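Old Dell tower, socket open - clean it up or leave it for parts?
Forum: Desktop repair and reuse

kaan_u
June 17, 2018
Hello all. I have a Dell tower which I want to make useful again for my cousin, who needs it for school work and music. The processor and the memory are already out. Before I order anything, I would like to hear if you think the case and the board are worth the effort. I can spend some money, but not the price of a new computer. 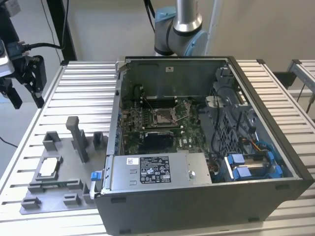

Side panel off, socket open, memory slots empty.

The drives are still in their blue carriers. I did not take out the power supply and I prefer to keep it, if it is good. My name is Kaan, by the way, and I am new in this forum.

Bianca S.
Welcome Kaan. I would do it. These Dell cases are heavy, but they are pleasant to work in. Please put a cover on the socket while you wait for the processor. I left one open for 11 days in December and then I spent an evening looking at the contacts with a magnifier.

cornel_p
I don't agree with Bianca. When you add a processor, memory and a new drive, you have paid for a used office machine from a shop which gives you a warranty. I bought mine at Gandberg with 3 months of warranty and it works well. Sell the parts and be happy.

Bianca S.
Cornel, you say this in every thread :) He already has the case, the power supply and the drives. What he needs is two things.

cornel_p
Two things, if the board is healthy. We don't know this.

kaan_u
Thank you both. I also don't know if the board is healthy, this is true. The seller in Linham told me that it was working before, but he could not show me.

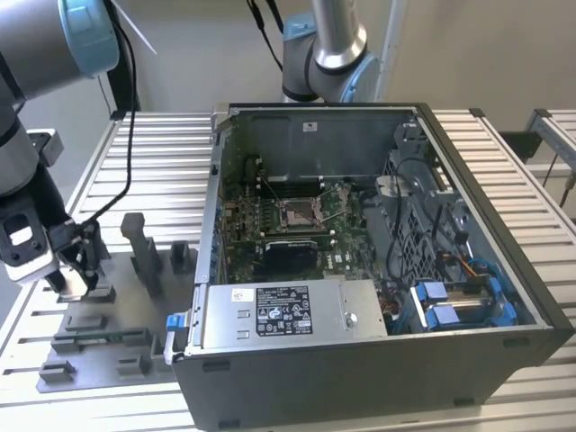
What worries me more is the power supply. I read that in some Dell towers it is a special shape, so if it fails I cannot put any normal one from the shop. Is it correct? And should I remove the drive carriers before I put in the processor, or can they stay?

Oi-ling
The shape depends on the model, so write down the numbers from the label and compare before you buy a replacement. The carriers can stay. Only unplug the power cord first and touch the bare metal of the case, then work slowly. Also check the list of supported processors for your exact board. Same socket does not always mean that it will start.

cornel_p
With this I agree. Try one cheap memory module first, and buy the second when it starts.

kaan_u
Good idea. I found a used processor for 18 with postage, so the risk is small. I will compare it with the list tonight and order if it is there. Oi-ling, do I need new thermal paste, or can I use an old tube that was opened last year?

Oi-ling
If it comes out smooth, use it. If it is dry or separated, buy a new one.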